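Section 4: Setting up the ball-and-cup game on the Atura board

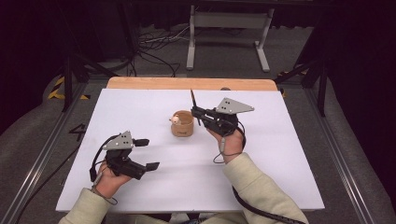
I've put this section after the boring bits about unpacking, so if your board is still in its wrapping, go back and sort that out first. You'll want a table that doesn't wobble (mine did, and I lost a whole Friday evening to it before I folded up a beer mat and shoved it under one leg).

1. Wipe the board down with a barely damp cloth and let it dry. Crumbs send a light ball off in all sorts of directions.

2. Lay it flat with the long side facing you. Leave a hand's width of table on the near side if you can – it's nice to have somewhere to rest your wrists between goes.

3. Stand one small paper cup near the middle, open end up. The Ansari set comes with 11 of them, and I'd keep a couple back as spares.

4. Check the rim. It should be round and even all the way along. If it's been squashed, run a finger round the inside and ease it out gently.

5. Pop a ball in and tip it out again, just to get a feel for how much the cup moves. Paper cups are very light!

Note: The long game in the Clostavura booklet asks for a heavier cup. Don't go hunting for one. I drop 2 coins in the bottom and it stays put nicely.

6. Now have a go at the rim shot. Bring the ball in from the side, low and slow, and let it touch the lip before you let go. If it rolls in, that's a point. If it stops on the rim, the Plukalville rules say you may leave it there and take your next turn from the other side, but at our house we play it again.

Caution: Small balls and small children don't mix. Put them away when you've finished, and count them back into the box.

Caution: Please don't lean on the board to reach the far edge. Walk round, or turn the whole thing.

7. When you're done, stack the cups loosely. If you jam them together the rims go out of shape and you'll be back at step 4.

Replacement cups come in sleeves of 235, and a sleeve has lasted us ages. Scoring is in Section 5.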